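Verkellow Jewelry Box Notes and Pictures

Release 7, README

Hello, and thank you for reading the README before opening the folders. Verkellow is a collection of pictures and written notes on one small household subject, the jewelry box and what goes on in and around it: rings being put back in their rolls, chains going up on their hooks, bracelets finding a compartment they fit in, and all the little odds and ends that get set down on a plate in the meantime. It holds 3441 pictures from 254 tidying sessions, and each session has a page of notes to go with it.

It grew out of the Grirkholm drawer notes, which some of you will remember. Those had a chapter on jewelry that was far too short, and people kept writing to ask for more of it, so in April we pulled the chapter out and gave it a home of its own. The old Grirkholm labels for scarves and belts did not come along. If your scripts still look for them, they will find nothing and complain.

What is in the folders

pictures/ has one subfolder per session, numbered in the order we filed them.
notes/ has one plain text file per session, with the same number as the picture folder.
labels.csv has one row per visible item per picture.
wording.txt is the list of names we settled on, with the names we gave up.
changes.txt is the history, and it is longer than it needs to be, for which I take the blame.

About the box

Most of the sessions in this release use the same kind of box, reddish-brown on the outside and lined in cream, with a lid that stands up at the back. The lid is a storage place in its own right. Chains hang against the lining, and under them there is a gathered fabric pocket which is wonderful for things you don't mind not seeing. Down in the base you may find a tray with padded ring rolls, or a set of compartments, and the labels treat each of these as a separate place, so "in the box" is never used alone. We tried that in the first release and it was no help to anybody looking for an earring. 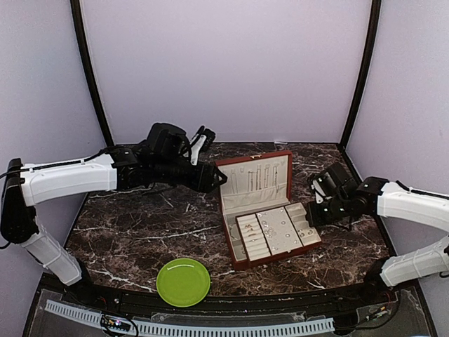
Rings get a place label that names the tray section, and inside the rolls we number the gaps from the back of the box to the front. A ring that has slipped down so far that only the top of the band shows is still labeled as held in the roll, with "low" in the remarks column. We went back and forth on that one for weeks! The argument that settled it was a practical one: whoever owns the ring would go looking for it in the roll, and would find it there.

Small silver-toned pieces lying together are a harder matter. When they touch or overlap and the labeler could not tell where one ends and the next begins, the row says "cluster" and the number column is left blank. Please don't read a blank as a one. If your work depends on knowing how many pieces there are, leave the cluster rows out, and expect to lose a fair part of the middle tray section along with them.

Color words are for appearance only. "Gold-toned" means it looks like gold from where we sit, and nothing in the labels says what a thing is made of or what it might be worth. The same goes for pearls and stones. The remarks column has a few guesses in it from the early days, and I have been meaning to clear them out.

The tabletop

You will meet a dark, marble-patterned table in a lot of these sessions, and I have grown fond of it, but it deserves a warning. The pale veins are thin, they wander, and they fork just where you would rather they didn't. A fine chain laid across such a surface is very easy to lose, and an innocent vein is just as easy to label as a chain. On the first pass our labelers did both. Every row with a chain or strand on the table has had a second look from a different person, and the rows where the two people disagreed are marked "vein?" in the remarks. We left them in on purpose. They are good practice for anyone learning the work, and they are a comfort to anyone who thought they were the only one seeing necklaces in the stonework.

If you are setting up a tidying table at home, I would lay down a plain cloth or a tea towel in a color none of your jewelry shares. You could also work over a plate with a rim. Earring backs roll, and they roll toward the heating vent.

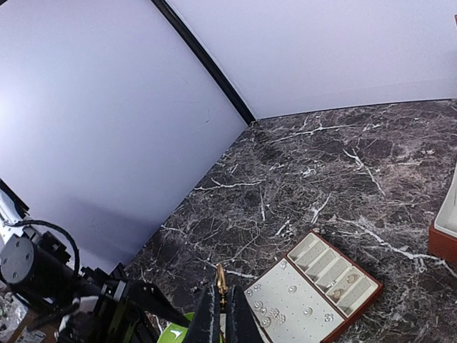
How the tidying is written up

Each notes file follows the same loose order, though the people who wrote them had their own ideas about what deserved a paragraph. First comes what was out of the box, then what was in it but in the wrong spot, and then the moves, one to a line. A move has an item, a place it came from and a place it went. Something lifted and put straight back down is written as a move too, with "same" as the place it went. Things that stayed put the whole time get no line.

The order we suggest for the tidying itself, and the one most sessions stick to, goes like this:

Chains first, while there is room for your hands. Fasten each clasp before hanging it up, and leave a free hook between two fine chains if you have the hooks to spare.
Rings next, pressed down into the roll with the setting upward.
Bracelets after that, laid flat. A stiff round one wants the biggest compartment and will sulk anywhere else.
Loose small pieces last, matched into pairs where possible.
The pocket is for whatever remains, and it should be nearly flat when the lid comes down.

Thirty of the sessions go the other way around, starting with the loose pieces. They carry the word "reversed" on the top line of their notes. I am told there is something to be said for it when the plate is very full, and I have tried it, and I still start with the chains.

Lids, catches and hooks

The lid has its own column, with "open", "closed" and "partly" as the values. The catch was labeled separately in the Koller sessions and not in the Surgate ones, so a blank catch column only tells you which batch you are in. Hooks are labeled as a row and never one by one. The little hooks hide behind the chains hanging on them, and any number we wrote down would have been more hopeful than correct.

Hanging chains are labeled from left to right as you face the open lid. Two that hang close together get one row each if both can be followed for most of their length, and otherwise they share a row marked "together". A chain that doubles back into a narrow loop is one chain.
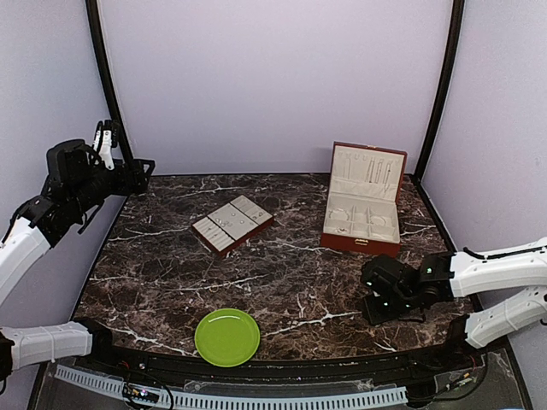
Nadja Ruchti wrote in to say that the "together" rows were the ones she ended up using most, and that she would like them split by whether the chains are tangled or only neighbors. In her experience a pair hanging side by side comes apart with one finger, while a real tangle means a pin, a saucer and the good lamp. She also asked for a separate word for bracelets that sit flat and bracelets that lean on a partition, and she offered to check the first batch herself.

Both requests are on the list for the next release, and I have gladly taken her up on the checking. The plan is to add "tangled" and "neighbors" as new values and keep "together" for the rows where we can't tell. "Leaning" will go in the place column. Old rows will keep their numbers.

Using and sharing

You may copy, print and adapt everything here for teaching, for study, or for your own housekeeping. Please keep this README with the folders and mention Verkellow when you pass them on. Don't use the pictures to put a price on anything.

Corrections are very welcome, and the small ones most of all. Send the session number, the row and what you think it ought to say. A note in the body of the message is easier for me than an attached sheet, and I answer in the evenings once the kitchen is done.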